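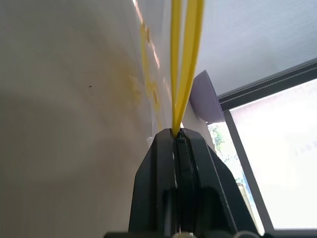 Jussara Brito wrote in September to ask whether the Lemen fingers will hold on to something thin and slippery, or whether she'd be better off sticking a bit of foam on the ones she already has. Fair question, and I get some version of it a lot! So I'm putting the answer at the top of the page this time.

Yes, they'll pinch thin stuff. Cord, strands, ribbon, the edge of a bag. The two fingers close flat against each other right up to a narrow, blunt tip, and there's a small groove running down the middle so a cord has somewhere to sit. Foam is fine for blocks and cups. On glossy cord I found it just rolls (and then it tears, and you're picking crumbs out of the joint with tweezers).

Lemen Finger Set, black, $24 the pair

I make these at the Dunbar shop, on the shared printer when I can get it and on my own at home when I can't. They started out as a fix for my own arm, a Dratora kit I put together on the kitchen counter over one long winter. The fingers that came with it were wide and square, great for picking up a tennis ball and hopeless for anything else I wanted to do. I wanted the arm to tug on cords. I ended up going through 15 versions before I stopped fiddling, and number 11 was honest-to-goodness perfect until I dropped it down the stairs.

What you get in the bag:

Two fingers, left and right (the left one has the flatter outer face, so check before you screw it on)
Four short screws and a spare
A strip of thin rubber for the inside faces, if you want more bite

What you'll need: a small hex key, a decent lamp, and the patience to undo it once and do it again. Allow 19 minutes for the first finger and a lot less for the second.

Fit and setup

They bolt straight onto the Dratora arm and the older Latbridge one. For the newer Latbridge you need the 3 mm spacer, $3 extra, so say which arm you have when you order. Run the arm closed slowly the first time – the tips meet sooner than the stock ones do, and if your closing limit is still set for the old fingers the motor will keep pushing. Mine did, and it made a noise I did not enjoy.

If you've got a small camera at the wrist, mount it so it looks along the fingers toward the tip. I had mine tilted off to one side for months and kept missing the cord by a hair. Bright windows are a pain too, they wash out half of what the camera sees, so I do most of my testing in the evening with the lamp on.

For pulling on cords, grab them in a bundle and start gently. I wouldn't hang anything heavy from the tips. They're printed plastic and I'm one person with a printer, so please don't lift your cat.

Colors

Black only right now. I tried a gray and it came out looking like old chewing gum. If you really want another color, bring me a spool and I'll run a pair for you at the same price.

Ordering

Pick up at the Dunbar shop any evening after 6, or I'll mail them. If a finger cracks in normal use, send me a picture and I'll print you another one – no need to mail the broken one back.

Last updated: September

Related items
Latbridge 3 mm spacer
Lemen wide fingers, for cups and jars
Wrist camera bracket, short
Rubber strip refill
Dratora cable clips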